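09/10/2020

Torgate names Raquel Loureiro to lead RF engineering

Hi everyone, Caradog Foulkes here. I run Torgate, and I normally leave our press releases to people who are better at them than I am, but I asked to write this one myself. I've been trying to hire Raquel Loureiro for a very long time, she has finally said yes, and I wasn't going to let somebody else announce it!

So, the news. Raquel joins Torgate as vice president of RF engineering, effective immediately. She'll run our radio design group, our certification team and the test lab, and she'll report to me. She takes over from Hermenegildo Tovar, who built that group from two desks and a secondhand spectrum analyzer and who is moving into an advisory role so he can spend more time on the low-power work he loves (and, I suspect, less time in my budget meetings).

If you've worked in wireless modules you may have run into Raquel already. She comes to us from Vostis, where she led the team behind its sub-gigahertz metering radios. Before that she designed front ends for asset trackers at Nimri, and she still talks about the year she spent chasing one stubborn harmonic through a tracker housing the size of a matchbox. I first met her at a trade show when she walked up to our booth, picked up our newest module, turned it over and told me our ground plane was too short. She was right. We fixed it in the next revision, and I've been calling her ever since.

What will she be doing? The big one is Purnico, our next family of cellular and short-range radio modules for sensors, meters and small gateways. Purnico puts both radios on one board, and anyone who has tried that knows how much the two of them like to interfere with each other. Raquel's first job is to get the coexistence work finished and the modules through certification. We plan to have engineering samples with our early customers in December, with development kits to follow once we've heard back from them.

I asked Raquel for a quote and she sent me this: "I like small boards and hard problems, and Torgate has plenty of both. What sold me was the test lab. The engineers can walk down the hall with a prototype and have a pattern measurement before lunch, and that changes how you design. I want customers to get that same quick answer when they send us their enclosures."

That last part matters to me too. Our module customers tell us, over and over, that picking the radio is easy and fitting it into a real product is where the weeks go. Batteries, screws, plastic with a bit too much carbon in it, a cable routed right across the antenna... we've seen all of it. Last year our lab reviewed 532 customer designs, and the most common advice we gave was to move something a little farther from the antenna. Under Raquel we're opening that review service to smaller companies as well. If you're planning to order at least 100 modules, you can send us your layout and we'll look it over at no charge. The old minimum was 3000, and I never liked it.

Jaruwan Chaimongkol, who heads customer engineering, will run the expanded service day to day. Pichit Thongdee stays on as lead antenna designer and will work with Raquel on the Purnico reference designs. Both of them interviewed her, by the way, and both came to my office afterward to ask why I hadn't sent the offer yet.

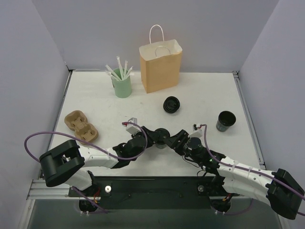 Paper bag, straws and cups on a white tabletop, with two robot arms.

I also want to say thank you to Hermenegildo. He took a chance on this company when we had one product and a landlord who wanted us out, and a lot of what our customers like about our radios comes straight from his notebooks. He isn't going far. You'll still find him at the bench most mornings, and he's promised to keep answering his phone.

About Torgate

We design and build wireless modules and antennas for connected devices, including utility meters, trackers, environmental sensors and industrial gateways. We also offer design review, antenna tuning and certification support for customers using our parts.

Press contact

Please reach our press desk through the contact form on the Torgate website. Raquel is available for interviews, and a headshot and short bio can be sent on request. Design review requests should go to customer engineering, using the same form.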